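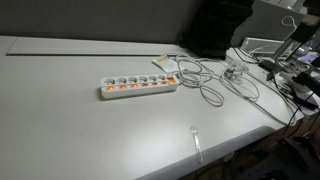 1/ OK so I spent most of yesterday on my knees in the pasture counting clover seedlings and I have thoughts. Long thread, sorry in advance, my back hurts and I can't sleep.

2/ Background for new folks: we frost-seeded red clover into the Preltow field at the tail end of winter. 30 acres of tired old fescue that hasn't seen a legume in ages. Broadcast it off the back of the four-wheeler and let the freezing and thawing do the rest.

3/ Used a variety called Feva this time. The guy at Rahimi Feed talked me into it and I'm easily talked into seed!

4/ The good part: on the south slope I was finding 4 or 5 little plants per square foot, some with their first real three-part leaf. I did a small happy dance. The cows were not impressed.

5/ The bad part: the low end by the Sokholm ditch is almost bare. Thatch is thick as a mattress down there and I'd bet most of that seed never touched dirt. We should have grazed it way harder last fall – I said so at the time, and then didn't do it.

6/ Somebody asked about fertilizer. I'm skipping nitrogen on that field this spring. All it would do right now is wake up the fescue and shade out the babies.

7/ Plan is to flash graze. About 80 cow-calf pairs, in and out quick, take the top off the grass and move before they start nipping clover. If it rains hard they stay put, I don't want them punching holes in it.

8/ For the ditch end I'm thinking no-till drill in late summer. Anyone done that into heavy fescue? Did you spray first or just graze it to the nub?

9/ Will count again in May. Calf check now, then bed for real – goodnight y'all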